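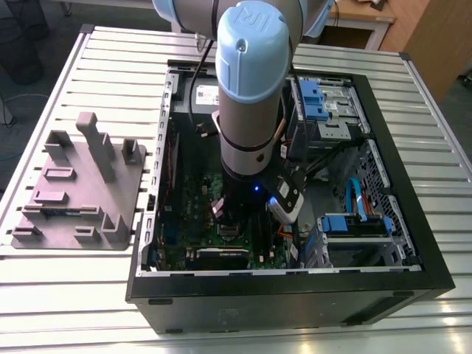 Desktop tower on its side with the motherboard exposed, the usual working position.

Cleaning and servicing a desktop computer at home

Most desktop towers in household use need opening once or twice a year. Homes with pets, carpet or a wood heater fall at the upper end. The procedure takes less than an hour and needs no specialised equipment beyond a decent screwdriver.

Before opening the case

Shut down from the operating system. Switch off at the wall, then pull the power cord. Hold the front power button in for ten seconds to discharge the supply. Photograph the rear panel before removing any leads, especially where several audio plugs share the same colour.

Lay the tower on its side with the removable panel facing up. A bench is preferable to carpet. On most mid-size cases the panel is held by two thumbscrews at the rear and slides back before it lifts. Do not lever it. If it resists, look for a third screw under a warranty sticker or a latch along the top edge.

Touch bare metal on the chassis before handling any component, and again each time you return to the bench. A wrist strap is better. Clip it to unpainted metal.

Removing dust

Work from the top of the case down, in short bursts, with the can or blower held upright. Tilted cans spit propellant. Hold each fan still with a finger or a cotton bud while blowing through it; a free-spinning fan can be driven past its rated speed and damage its bearing.

A household vacuum cleaner should stay outside the case. The plastic nozzle builds up static charge. It is fine for the filters once they are out and on the bench.

Foam and mesh filters can be rinsed in lukewarm water with a drop of dish detergent. Dry them flat overnight. A damp filter refitted in a hurry will deposit moisture on whatever sits behind it.

Leave the power supply sealed. Blow through the grille from outside and go no further.

Thermal paste

Replace the paste only if the cooler has been removed or processor temperatures have climbed. Wipe the old compound off with isopropyl alcohol and a lint-free cloth. Apply an amount the size of a small pea to the centre and let the cooler spread it. Tighten the screws in a cross pattern, a couple of turns at a time.

The Rotich paste sold in Cuteldale hardware stores is adequate for ordinary machines. It stiffens in a cold garage, so bring the tube indoors beforehand.

Cables and fasteners

Reseat any connector that moves under light finger pressure. Tie slack cable clear of fans with hook-and-loop strips; zip ties have to be cut at the next service and the snips always end up near something important.

Case screws come in 2 common threads, 6-32 (coarse) and M3 (fine). Keep them apart. Forcing a coarse screw into a drive mount strips it. A Trevska divided tray or an old muffin tin does the job.

Materials

Isopropyl alcohol, 99 per cent
Blower or compressed air
Phillips no. 2 screwdriver, Hateo or similar, 172 mm overall
Soft brush, 25 mm
Lint-free cloths
Hook-and-loop strips

Storage

Keep alcohol capped and away from the hot water unit. Paste keeps for about 2 years once opened if the cap is wiped clean. Label the tube with the month it was opened.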